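Clingate Public Hearings Act

The Clingate Public Hearings Act is a law of the state of Addo that sets the rules for public hearings held by committees of the state legislature. It covers notice, the order of speakers, written statements and the keeping of records. The act is named for the town of Clingate, where the hearings that led to its drafting were held.

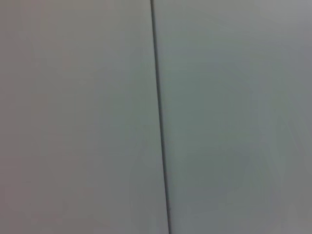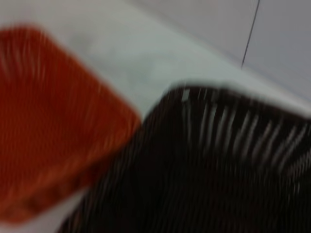
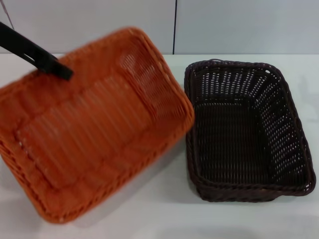
Photos: Rawan Geagea

Background

Before the act, each legislative committee in Addo set its own rules for hearings. Some published an agenda several days ahead, while others posted one on the morning of the meeting. A committee chair could close the list of speakers at any time and was not required to give a reason.

Complaints about this practice grew during debate on a bill to merge the water districts of Clingate and Grolholm. The bill drew 238 requests to speak, the largest number received for a single bill in that session. The committee heard testimony for one afternoon and then voted to send the bill to the full chamber, with most of those who had signed up still waiting. Residents of Grolholm, who would have paid higher rates under the merger, asked that the hearing be reopened. The chair declined. The merger bill later failed on the floor.

Legislative history

Representative Benedicta Sarpong introduced the first version of the act in the following session. It applied only to bills affecting local districts and did not leave committee. A second version, written with Senator Nii Kwofie, extended the rules to all bills and added the section on written statements.

Opposition came mainly from committee chairs, who argued that fixed notice periods would slow work near the end of a session. Senator Ga-eun Yeon, then chair of the budget committee, proposed an exception for spending bills. The exception was narrowed in conference and now applies only in the last 20 days of a session - a compromise that both chambers accepted without further change. The act was signed in May and took effect at the start of the next session.

Provisions

A committee must publish the time, place and agenda of a hearing at least 3 days before it is held. The notice must include the full text of each bill to be heard, or a statement of where the text can be read. A bill added to the agenda after that time may be discussed but may not be voted on at the same hearing.

Speakers are called in the order in which they registered, except that the chair may alternate between supporters and opponents. A chair who closes the list early must state the reason on the record. Anyone who registered in time and was not called may file a written statement, which is limited to 2000 words and becomes part of the official record of the bill.

The clerk of each chamber keeps the records of hearings and must make them open to the public. The act does not require a committee to hold a hearing on every bill, and a vote taken in violation of the notice rule is void only if a member of the committee objects before the bill reaches the floor.

Court review

The notice rule was tested in Rultska v. Clerk of the Senate. The plaintiff, a trucking company based in Grolholm, argued that a road fee was invalid because the committee had posted its agenda late. The state supreme court ruled against the company. In an opinion by Justice Qianru Xue, the court held that the act governs the internal procedure of the legislature and that no member had raised a timely objection. One justice dissented, writing that the right to notice belonged to the public as well as to the members.

Later changes

An amendment adopted after the ruling requires the clerk to attach a note to any bill that was heard on short notice. The note must be read aloud before the final vote - it does not affect the validity of the bill. A further proposal, which would allow registered speakers to file an objection themselves, passed the house but was not taken up in the senate.

See also

Legislature of Addo
Grolholm Water District
Open meetings law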